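Packing helpers wanted, Stomby craft boxes, Endville

Hi, I'm Samina Lashari and I run Stomby, a little business that puts together craft boxes for elementary school classrooms. I'm looking for two people to come and pack with me through the end of August, starting as soon as you can!

If you've never seen one of our boxes, it's pretty much everything a teacher needs for an afternoon of making things: paper, glue sticks, blunt scissors, string, a couple of rolls of masking tape, stickers, and an instruction sheet that my brother-in-law Waqas draws by hand (he's very proud of the arrows). We sell most of them right before school starts, and this year we have orders for 513 boxes. Last summer I packed nearly all of it myself with the radio on, and I'd really like company this time.

The work is done at tables, mostly standing, though there are stools if you want one. You take the list for the box, pick the supplies out of their cups and trays, check everything off, fold the paper on top and close it up. Small stuff goes in cups, flat stuff goes in trays, and tape stays out on the table so you can grab it. I'm a bit fussy about tape. I want the rolls lying flat, and I want the loose ends folded under so a seven-year-old can find them.

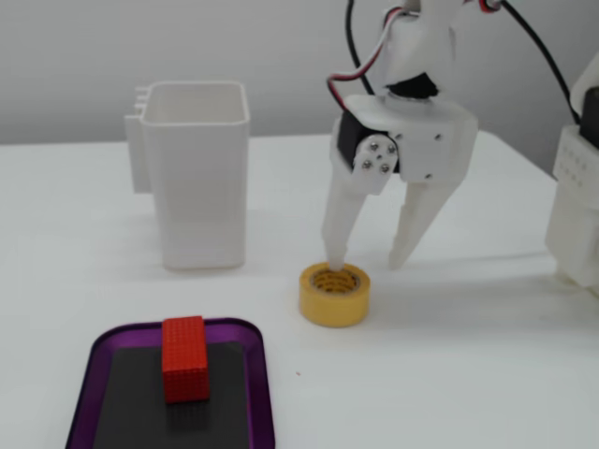
Yellow masking tape on the white table, with a cup and the purple tray close by.

You don't need any experience. I care much more that you show up when you said you would and that you'll speak up if a list looks wrong. Good eyesight for small differences helps (we have two sizes of glue stick and they look almost the same). You should be okay lifting a full carton onto a cart, and if you aren't, tell me and we'll split the jobs differently. Students are welcome, retired folks are welcome, and so is anybody who just likes putting things in boxes.

Shifts are 4 hours, mornings or afternoons, and you can pick. I'd love at least three shifts a week from each person. Pay is hourly, paid every week, and we can talk about the rate when you call. There's coffee, there's a fridge for your lunch, and Rukhsana Baloch from the print shop upstairs brings down leftover samosas more often than is good for me.

We're on Kurkholm Road, ground floor, the door with the green handle. Parking is free behind the building. The bus stops at the corner, but it doesn't run late, so take a morning shift if you're depending on it.

To apply, send me a few lines about yourself and which days you're free. No résumé needed. You can also drop in and leave a note with Rukhsana if I'm out on deliveries. Please get in touch by Fri 26 July, and I'll answer everyone, even if both spots are gone by then.

Samina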